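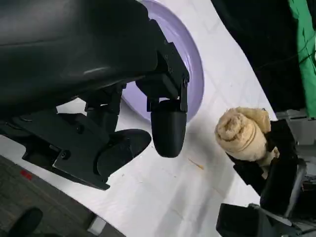 Subject: Re: Moving the seed library out of the basement

On a morning in March a member wrote:

> I read the minutes and I'm still not clear on why we have to move the
> seed library before planting season. The basement has worked fine for
> years. Can somebody lay out what is moving, where it's going, and what
> happens to the envelopes that are already checked out? Also, I heard
> the tomato drawers are being thinned. I have saved Moura beans in there
> from four different years and I'd like them kept apart.

Taking these in order.

Why now. The basement humidity was over 80 percent for most of last summer. We ran germination tests in January on the older lots and the results were poor for onions, parsnips and anything in the carrot family. Those are short-lived seeds anyway, but the lots from the same years that members had kept at home did better. Another summer down there will cost us more than a messy spring will.

Where. The upstairs room across from the meeting hall. It has a door that locks, one window on the north side, and a radiator that we will keep turned off. The rent goes up by $300 a year, and that comes out of the plant sale money. The budget for it was approved at the last meeting.

What is moving. All of it. The catalog has 1335 envelopes in it as of last week. Of those, 441 are tomatoes and peppers, and that is where the thinning comes in. Many of them are the same variety from the same garden, two or three years running. Where we have a newer lot that tests well, the older one will go on the free table in April. Nothing with a single lot will be given away, however old it is.

Your Moura beans are fine. Beans keep well and those drawers are not being thinned. Each year will stay in its own envelope with the year on the front. If you can tell me which row you grew them in — you had pole beans on both sides of them at least once — I'll add a note about possible crossing.

Checked-out envelopes. Keep them. Plant what you planned to plant and bring seed back in the fall to the new room. The return slips still say "basement" and I am not going to reprint them. Cross it out if it bothers you.

Some other things that came up off the list:

The old card drawers are coming along, but the bottom unit sticks and the back panel has mildew. We looked at a Moltodeck cabinet as a replacement. It's a good size but the drawers are too shallow for the jars, so corn and squash would need their own shelf. I'd like to hear from anyone who has used one.

The labels. The Wudix ones we bought two years ago are peeling, mostly on the jars and a few on the envelopes. If you find a loose label in the bottom of a drawer, please don't guess. Put it in the tray with the drawer number on it and I'll match it against the catalog.

Jiron lettuce. Three people have asked. We have one small envelope and it is not going out this year. Two of us are growing it for seed only, and if that goes well there should be enough to share next spring.

The move itself will start at 9 in the morning and I expect we'll be done by lunch. Drawers need to be carried level, so two people to a unit on the stairs. Bring a hand truck if you have one. I'll send the day once I hear back about the key.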